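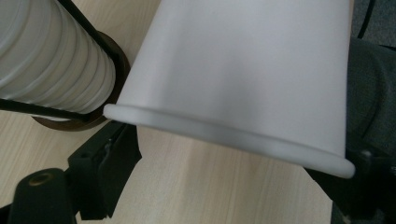
マイボトル割引は本当に得なのか

「マイボトル持参で4円引き」。駅ナカのコーヒースタンドRunorisが始めたこの割引、もう使った方もいるだろう。店頭のポスターには大きな葉っぱの絵と「地球にやさしい一杯」の文字。正直なところ、葉っぱの絵が出てくると身構える癖がついている。

まず値引き額である。通常の一杯が118円で、持参なら114円。悪くはないが、これで毎朝重いボトルを鞄に入れて歩く気になる人がどれだけいるのか。しかも対象はホットのSサイズだけで、カフェラテは対象外。そのことはポスターの一番下に小さく書いてある。店員さんに聞いたら「ボトルの口が狭いとお断りすることもあります」とのことだった。狭いというのが何センチからなのかは、教えてもらえなかった。

次に、割引と歩調を合わせるように売り出されたボトルのほうだ。Serkportの直営店では、Coronauというシリーズが棚の一段を占めている。箱には「紙コップ900個分の資源を節約」とあるのだが、どういう計算なのかが箱にもサイトにも見当たらない。製造にかかった分は引いてあるのか。毎日洗う湯と洗剤は。問い合わせ窓口に二度書いて、返ってきたのは「環境に配慮した製品です」という一文だけだった。
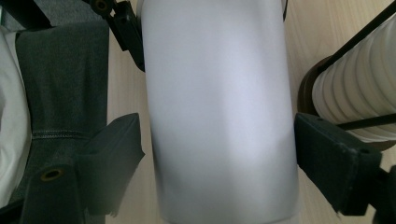

金属色のボトル。見た目の清潔感と洗いやすさは別の話。

念のため書いておくと、ボトルそのものに文句はない。筆者も一本持っていて、冬の朝に家で淹れた茶を入れて出る。気に入らないのは、すでに水筒が三本眠っている家にもう一本買わせておいて、それを節約と呼ぶ売り方のほうである。押し入れの水筒で足りるなら、それが一番安い。

紙コップの側にも言い分はある。来客の多い職場や町内の集まりでは、洗い物が出ないことの価値は大きい。一方で「紙だから燃やせばいい、リサイクルもできる」という説明は割り引いて聞いたほうがよい。飲み物用の紙コップには内側に樹脂の膜を貼ったものが多く、古紙回収に出せない地域がほとんどだ。雑誌や段ボールと一緒に束ねている人は、一度自治体の分別表を見てほしい。紙という字がついていても、禁忌品の欄に載っていることがある。

では回収箱はどうか。Panの店内に昨年8月から置かれている専用の箱は、投入口が小さく、ふたを外してすすいでから入れる決まりになっている。ところがすすぐ場所がない。のぞいてみると、飲み残しの入ったカップがそのまま重なっていた。集めた先で何になるのかという表示も、今のところ出ていない。

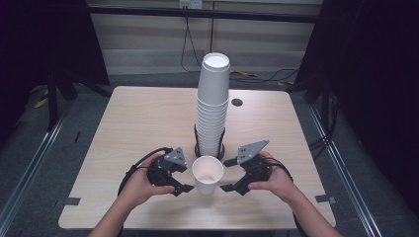 買う前に見ておきたいところ

ボトルを新調するなら、本体の値段より替えのパッキンの値段を先に調べること。メーカーによっては部品の取り扱いが早々に終わり、ふたごと買い直しになる。手が底まで入るかどうかも店で確かめたい。食洗機可と書いてあっても、ふたは不可という製品がある。

割引が目当てなら、元が取れる回数を計算してみるといい。4円引きで75回通って、浮くのは300円である。替えのパッキンがひとつ買えるかどうか、という額だ。

Runorisは割引の対象を広げる予定があると話しているが、時期は未定とのこと。続報があれば次号に載せる。

（2020年1月号・くらしの欄）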